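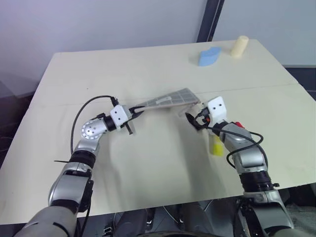
Corinne Vovutitz

Notes for session 6: Working on a pale table

Okay, so last time we got through wall color and half of us were asleep by the end, my fault. Today is tabletops, and I promise it moves faster.

Look at how little is going on with that surface. Cream table, pale beige sheet on top, plain white wall behind it. The only line you get across the middle is one faint straight seam. Now look at what it does for the things on it! The light blue block, the one like a rounded wedge, reads right away, and so does the yellow thing further forward even though you only get part of it. The cream cylinder is the one that suffers. It's standing right next to the blue block and it still wants to sink into the background (pale on pale, we talked about this in December).

The gray panel is my favorite. It has a grid of small squares with a white label strip along the middle, and against beige you can follow that grid without squinting. Put the same panel on a checked tablecloth and good luck.

Words to know for the quiz: ground, figure, seam, value contrast. Value is light versus dark, so please don't write "price" again.

For your own setup I'd start with the Jendari sheet, the 800 one, in beige or sand. The Drellis is nicer to touch but it shines under our lamps. Two sheets side by side will give you a seam – run it straight across and keep your smallest pieces off it.

Homework: pick four small objects, at least one close in color to your table. Draw them once on the bare top and once on something patterned. Write 37 words or fewer on which one got lost. Drop it in the tray outside room 514, and bring the Duda color cards back, I'm missing a whole set.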